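January 25, 2026

Woke up before six again and couldn't get back to sleep, so I got up and made the coffee weak. The doctor wants me down to one real cup a day. I had the second one anyway at ten.

Knee was stiff on the stairs but loosened up by the time I'd fed the cat. I went out at eight to see what the roads were like. Our street was plowed on one side only. The other side had a ridge along the parked cars up to the door handles, and the man in the corner house was already digging. I took the river path as far as the Rusmont bridge and turned around there. Ice on the planks. My watch said 2,111 steps when I got home, not much, but it's the longest walk I've done since the surgery in November, and there was no swelling when I checked at lunch.

The surgeon's office said to keep a log, and I've been bad about it. So for the record: no pills today, ice pack twice, exercises once in the morning and once before supper. The heel slides are easy now. The straight leg raises still shake on the last few. I can get the knee bent far enough to put on my own sock, though I have to sit on the bed and lean back to do it.

Spent the rest of the morning on the Nellar bill. They have charged me 697 dollars for the crutches and the cold machine together, and insurance says the cold machine is not covered. I have a letter from them that says it is. I made a copy of the letter and put it in an envelope with a note, and I'll mail it tomorrow on the way to therapy. If they send it back I'll call. I don't want to call. Last time I was on hold for the length of a ball game.
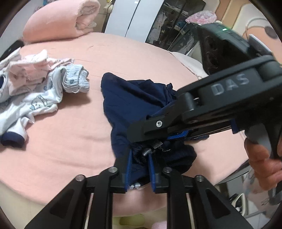

Lunch was the last of the bean soup with toast. It had gotten thick, so I added water and it lost its taste. Next time I'll add broth.

Read for an hour in the front room, a book about the Ayaaba expedition that I got from the library sale. The first chapters are all about who paid for the ship. They have finally left port on page 30-something and one of the officers is already sick. I like the writing, but the maps are printed so small I need the magnifier, and half the towns he mentions aren't on them.

My sister called at three. She wants to drive up in the spring and asked whether I'd be able to do the garden by then. I said the beds, yes, the digging, no. She offered to bring the boys to dig. I said fine – they will want feeding. She also asked about the old dresser and I told her she could have it if she hauls it herself.

Supper was eggs. Tried the Provow rye from the new place by the bank. Good crust, too many seeds.

More snow tonight, they say, 4 inches by morning. I put the shovel inside the door and the salt next to it. Therapy is at nine-thirty, so I'd have to leave by nine to be safe, and if they haven't plowed I'll phone and move it to the afternoon.

Right leg a little sore now, the good one. Probably from the bridge. Ice on both and bed by ten.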